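4. Setting Up and Clearing the Break Table

This section covers the Enham table in its standard position on carpet. Read section 3 first if the legs have not yet been attached.

4.1 Before you start

Check that the four foot pads are in place. A missing pad leaves the top out of level and marks the carpet. Replacement pads are listed in the parts table under Drilta, pack of 4.

CAUTION: Do not drag the table by its top. Two people should lift it by the long rails.

4.2 Placing the table

1. Set the table down inside the marked area. Leave 80 cm clear on each side where people will stand or sit.
2. Press down on each corner in turn. If the top rocks, turn the foot on that corner counterclockwise until it meets the floor.
3. Tighten the lock nut by hand. Do not use a wrench.
4. Wipe the top with a damp cloth, then with a dry one. Wipe along the grain.

NOTE: On deep carpet the feet settle during the first day of use. Repeat step 2 the next morning.

4.3 Laying out items

1. Put drinks down first, toward the back of the top. Turn mug handles outward to the side.
2. Lay boxed snacks flat. An upright box tips easily when it is opened from the top.
3. Stack no more than 3 boxes high, with the largest at the bottom. Small packets go on top of the stack, never under it.
4. Keep soft items such as plush toys and cushions at the front, away from drinks.
5. Leave the rounded corners free. They are the points most often brushed against in passing.

CAUTION: The surface finish is rated for warm cups only. Use a mat under anything taken straight off a stove or hot plate.

4.4 Clearing

1. Remove the drinks before anything else.
2. Lift the snack stack from the bottom box, with one hand under it and one on top.
3. Shake crumbs out of soft items away from the table - not over it.
4. Peel off any stickers by hand, starting at an edge. For residue, apply a little cooking oil, wait 3 minutes and wipe with a soapy cloth. Do not scrape with a blade.

NOTE: Glue left on the finish through a heated winter hardens and may need a second treatment. Questions about the finish go to Lutz Baumgart; replacement tops are ordered through Lærke Thorlacius.

4.5 Reference layout 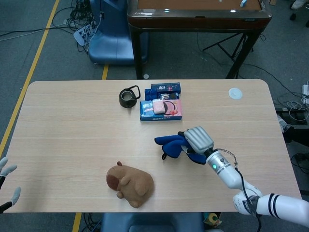 The layout in 4.3 suits a table used from the long front side. Other arrangements are acceptable if drinks and soft items stay apart. The dark metal mug is at the back with its handle to the right, and the Oreo box lies flat beside it with a small pink packet on top. The capybara is well forward of both. The round white sticker or disc near the back edge, if it is a sticker, should be removed as described in 4.4, step 4.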